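Coffee Bean Storage: Your Questions, Our Doubts

Bramance Kitchen Notes > Pantry > FAQ

We get a lot of mail about jars. Most of it comes after someone has bought a set of them, read the claims on the box, and started to wonder. We are not fond of claims on boxes. What follows is what we tell people who write in, and we have changed our minds on a few points since the page first went up in November.

Do I need a special jar for coffee beans?

Probably not. The bag your beans came in was likely made for the job, with a one-way valve and a fold-over top. If you finish a bag in a fortnight, leave it in the bag and spend the money on better beans. We have yet to meet a canister that made a dull roast taste lively.

So why does everyone own one?

Looks, mostly. Dark beans behind clear glass look good, and anyone selling jars knows it. There is also some real convenience: a jar stands up, a half-empty bag slumps, and you can see when you are running low. We'd call those fair reasons to own a jar. "Locks in flavour for months" is a different sort of reason, and we would like to see the test behind it.

Isn't clear glass bad for coffee?

Light does beans no favours, and a jar on a sunny sill is a poor idea. A jar in a cupboard is in the dark whatever it's made of. People write to us having replaced perfectly good glass with tinted glass and then put the tinted glass in the same dark cupboard. Keep what you have and shut the door. 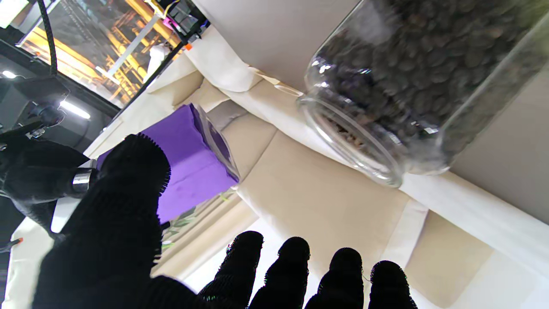
Steam and heat worry us more than light does. The shelf over the kettle is the most popular spot for the coffee jar and close to the worst. Move it to the other side of the kitchen before you buy anything.

Square or round?

Square-sided jars pack neatly into a cupboard and waste less shelf. Round ones are easier to wash, and you don't get old oil and dust sitting in the corners. The sellers of each kind will tell you theirs keeps beans fresher. We can't see how the shape would matter to the bean.

What size should I buy?

Smaller than you think. The Nitari tall jar is sold as 2000 mL, and we measured ours at 1770 mL to the bottom of the neck, so treat the number on a label as a hopeful one. For most homes a jar that takes a 500 g bag is plenty. A big jar with a handful of beans at the bottom is mostly a jar of air, and air is the thing you were trying to keep out.

Are thick glass walls worth paying for?

They feel nice in the hand. They also make a full jar heavy, and a heavy jar with smooth sides is an easy one to drop. If you have small hands or sore wrists, pick it up in the shop before you decide, and imagine it full.
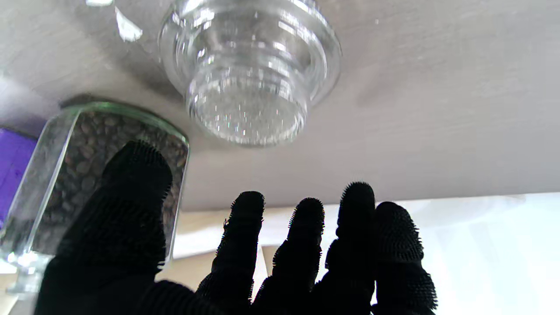
Page last changed: April 17, 2026

Can I just tip new beans in on top of the old ones?

You can, and most people do. The trouble is that the old beans stay at the bottom and never get used. Empty the jar, wipe it out, put the new beans in first and the old ones on top. If that sounds like too much fuss, you have found another argument for leaving them in the bag.

How do I get rid of the oily film?

Warm water, dish soap and a soft brush. Rinse it twice and let it dry fully, upside down on a rack, overnight if you can. We were sent a "coffee canister cleansing powder" by Bevan and compared it with ordinary dish soap on two equally grubby jars. None of us could tell the jars apart afterward. The powder smelled of lemon, if you like lemon.

What about plastic containers?

Plastic has a worse name than it deserves. It is light, it bounces, and for a week or two of beans it does fine. It does hang on to smells, so don't give the coffee a tub that used to hold curry paste. It also scuffs. Scuffs on the outside are only looks, but once the inside is scratched it gets harder to wash properly, and that is when we'd move the tub along to the button drawer.

Should I trust the marks on the bottom?

Turn the thing over and read them, by all means. A recycling number tells you what sort of plastic you've got and nothing at all about how well it seals. We've had readers take the number for a quality grade, with a higher number being better. It isn't a grade.

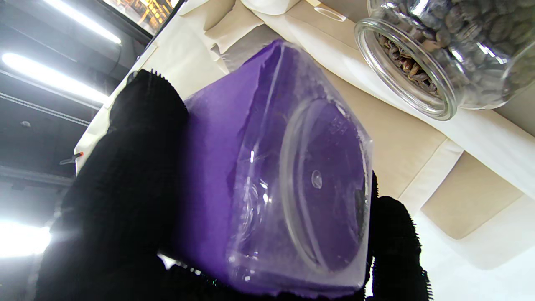
If the marks are too faint to make out, try a torch held low and to one side, or rub a soft pencil over a bit of thin paper laid on top. Should that fail, assume it isn't dishwasher safe and wash it by hand.

Can I keep the coloured sleeve or label on?

Up to you. A sleeve blocks some light and hides a mess. Water gets in behind it, though, so if it slides off, take it off before washing. If it's stuck on and starting to lift, peel the rest away with a bit of cooking oil and patience.

Do vacuum lids work?

Some hold a vacuum for a day, some for an hour. The Treltosness pump lid we tried had let go by the next morning, three times out of four. It may have been a bad one. We asked for a second and haven't heard back.

Freezer?

Fine for beans you won't touch for a while, provided they are sealed in small portions and you don't keep opening them. Skip the glass for this. Use bags with the air squeezed out, and let a portion come to room temperature before you open it.

My question isn't here.

Write to us through the contact form and quote page 2689. We read everything, and replies can take a couple of weeks. Please don't send us more canisters.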